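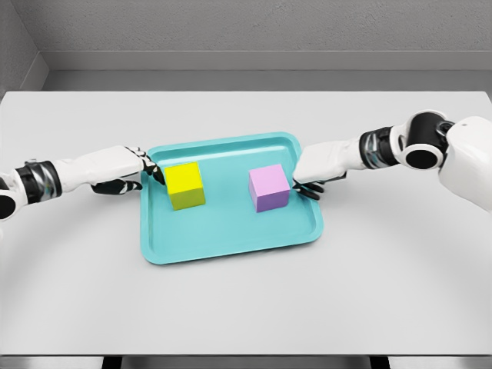 3.2 Colour and the sorting of small goods

Figure 2. A yellow cube and a pink cube on a turquoise tray, with a strip of the tray showing between them.

The second part of the study dealt with how shopkeepers use background colour when they set out small goods for sale. Earlier work on market stalls has mostly looked at price labels and at the height of shelves. Background colour has had less attention, although stallholders talk about it readily when asked.

Interviews were held in June with traders at the covered market in Diltach and at the smaller Sunday market in Drudunmont. All were asked the same 6 questions, in the same order, and were then left to talk freely. Notes were taken by hand and typed up the same evening. Traders who sold only food were left out, as hygiene rules in both towns limit the choice of tray.

Most traders said they had picked their trays by chance or had been given them with the stall. Even so, many had firm views on which goods should go on which colour. Buttons, beads and sewing thread were usually put on white or pale grey. Soap and candles were more often put on a strong colour, and blue-green was named more than any other. The reason given was that warm colours such as yellow and pink are easy to pick out against it (Figure 2). One candle seller in Drudunmont had changed from brown trays to blue-green ones and believed that people now stopped sooner, but she had kept no record of sales before the change.

Spacing came up almost as often as colour. Traders in Diltach tended to leave a gap between goods of different colours so that the tray could be seen between them. In Drudunmont, where the pitches are narrower, goods were pushed together and the tray colour was mostly hidden by mid-morning. Roscoe Ambrose, who has sold soap in Diltach under the name Pacheco for many years, fills his trays only halfway and tops them up from a box under the counter. He said customers are put off by a full tray because they do not like to disturb it.

There was less agreement on lighting. The Diltach market has roof windows on the north side only, and traders on the south side use lamps. Several of them said that pink goods looked dull under the lamps whatever they were placed on. This was not tested here. It would affect any comparison between the two sides of the hall, so the south side answers are given separately in the next section.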